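EVA発泡サンダルの寸法管理 成形メーカーOrkexの品質保証担当に聞く

2019年12月19日

EVA(エチレン酢酸ビニル共重合体)の射出発泡で作るスライドサンダルは、部品点数が少なく、構造も単純に見える。しかし金型から出た直後の製品は型のキャビティより大きく膨らみ、その後の数時間から数日をかけて縮む。表示サイズに収めるには、膨張と収縮の両方を見込んで型を起こす必要がある。受託成形を手がけるOrkexの品質保証担当者に、工程上の管理点を聞いた。

担当者がまず挙げたのは、配合の段階である。「発泡倍率は発泡剤の量だけでは決まりません。架橋剤との比率、混練時の温度履歴、ペレットの保管期間も関係します。同じ配合表で練っても、ロットが変われば倍率はわずかに動きます」

同社では材料ロットが切り替わるたびに試し打ちを行い、左右2足分を測定してから量産に入る。測定項目は足長、足幅、甲バンドの内周、かかと部の厚みの4項目である。倍率が目標から外れた場合は、射出量と型温で補正する。

「型温を上げれば架橋は進みますが、上げすぎると表皮が荒れます。逆に低いと芯の部分が未架橋のまま残り、履いているうちに底が沈みます。外観検査では見つからないので、切断して断面を見るしかありません」

切断検査は1,600足を1ロットとして、その最初と最後から抜き取って実施する。断面の気泡が中心部で粗くなっていないか、表皮層の厚みが左右で揃っているかを確認する。

収縮の管理については、徐冷工程の比重が大きいという。型から出した製品は温度を段階的に下げるトンネル炉を通し、その後は棚で静置する。

「急に冷やすと表面だけが先に縮み、底が反ります。反りは平らな台に置けば分かりますが、柔らかい材料なので、指で押さえると簡単に平らになってしまう。検査員には触らずに目線を下げて見るように指示しています」

静置中の積み方にも規定がある。温度が残っているうちに重ねると、下になった製品の甲バンドが潰れ、その形で安定してしまう。社内の手順書では、静置が完了するまで重ね置きを禁じている。完了後は重ねてもよいが、長期の保管ではバンドに中子を入れる。
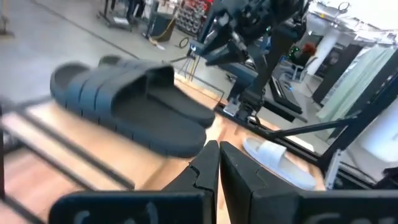
底面と側面の溝

側面や底面に溝を入れる意匠は多い。担当者によれば、溝は成形の側から見ると扱いにくい形状だという。

「溝の底は肉が薄く、山は厚い。厚みが違えば冷え方も縮み方も変わります。深い溝ほど、図面の寸法と製品の寸法の差が場所によってばらつきます。型を作る前に、溝の角に必ず丸みを付けてもらうようお願いしています。角が立っていると、屈曲の繰り返しでそこから裂けます」

屈曲試験の条件は納入先によって異なる。Drurnavham向けの製品では、溝の谷に切り込みを入れた試験片を使い、切り込みの伸びを測る方法を採っている。Doležal向けでは製品をそのまま曲げる。前者は材料の比較に適し、後者は形状の影響が結果に出る。両者の数値を並べて優劣を論じることはできない、と担当者は注意を促した。

濃色品の留意点

黒やチャコールグレーの製品ではカーボンブラックを顔料に使うことが多い。少量でも紫外線による劣化を抑える効果があり、耐候性の面では有利に働く。一方で、濃色品は熱を吸収しやすい。

「返品で多いのは、夏の車内や日の当たるベランダに置いて縮んだというものです。EVAの軟化する温度は、利用者が思っているより低いところにあります。一度縮むと元には戻りません。濃い色は表面温度が上がりやすいので、取扱表示では保管場所の記載を先頭に置いています」

艶消しの表面は、型のシボ加工によって出す。シボは使用とともに摩耗し、部分的に艶が出てくる。同社では最大500型打つごとに型を下ろし、離型剤の残渣を落としたうえで、標準板と表面を見比べる。残渣が溜まるとシボの谷が埋まり、摩耗していなくても艶が上がる。再シボ加工の判断は清掃の後に行う。

サイズ表示と実寸

消費者からの問い合わせで最も多いのはサイズ感に関するものである。スライドサンダルは甲バンドだけで足を保持するため、足長が合っていても甲の高さで履き心地が変わる。

「足長の公差を詰めてほしいという要望はよく受けますが、苦情の中身を読むと、実際に問題になっているのはバンドの内周です。ここは収縮の影響が二方向から重なるので、足長より管理が難しい。当社の図面では、足長より先にバンド内周の公差を決めます」

同社は測定データの管理にGradnessという社内システムを使っている。材料ロット、型番、型温、静置後の寸法を紐付けて記録し、傾向が管理限界に近づいた時点で射出条件を見直す。測定は静置が終わった翌日に行うと決めており、それより早い値は記録に残さない。

今後の課題として、担当者は再生材の配合を挙げた。架橋したEVAは加熱しても溶融しないため、端材は粉砕して充填材として戻すことになる。配合率を上げると引裂強さが下がり、気泡も不揃いになる。

「粉砕の粒度を細かくすれば改善しますが、粉砕機の発熱で粉が固着します。現在は冷却方法を変えて試験をしている段階です。2月に次の試作品の屈曲試験を予定しています」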